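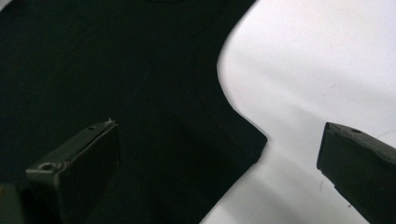 1. What we wanted to find out

Our course unit was on household work, and each group had to test one claim people make about chores. Ours came from a folding guide by a shop called Kidden, which says that folding T-shirts in thirds saves drawer space and keeps them smoother than folding in half. I did not believe it when we picked it and I only half believe it now. Lesia Yatsenko was more hopeful, so we agreed that she would write the method and I would write the results.

2. Method

We used plain short-sleeved T-shirts in black and other colors, all borrowed from group members. Each shirt was laid flat on a white surface, smoothed by hand from the collar down, and folded one of two ways:

Half fold: sleeve to sleeve, sleeves tucked in, then bottom hem up to the collar.
Thirds fold: each side in toward the middle, sleeve turned back, then up from the hem in three parts.

Arsen Pylypenko and Kazimír Zeman did the folding. Over the whole of May they made 169 folds. We threw out 8 because the shirt had been put down inside out, which left 161. The folded shirts went into the same drawer overnight, and in the morning Lesia gave each one a crease score from 1 (smooth) to 5 (ironing needed).

3. Results

Thirds folding did fit more shirts in the drawer. The full drawer held 13 shirts folded in thirds and 10 folded in half, so the guide is right that there is a difference. Whether 3 shirts is worth learning a new habit, I doubt.

The crease scores are a weaker story. Thirds came out a little better on average, but Lesia knew which fold she was scoring every time, and she wanted thirds to win. She disagrees with me on this and asked me to say so. Black shirts were the worst to judge – a crease on black cotton barely shows unless you tilt it toward a window, and our room faces north. I would not trust any of the black shirt scores.

4. Problems

Sleeves caused most of the arguments. If the sleeve is not pulled straight at the hem before the first fold, it bunches inside and the whole shirt sits crooked. Kazimír's were neat and Arsen's were not, so part of what we measured was probably Arsen.

We also never washed the shirts between rounds. By the end they had old creases from both methods. Our teacher pointed this out in the second week and we kept going anyway, as there was no time to start over.

5. What we would change

Score the shirts blind, wash them between rounds, and leave out black.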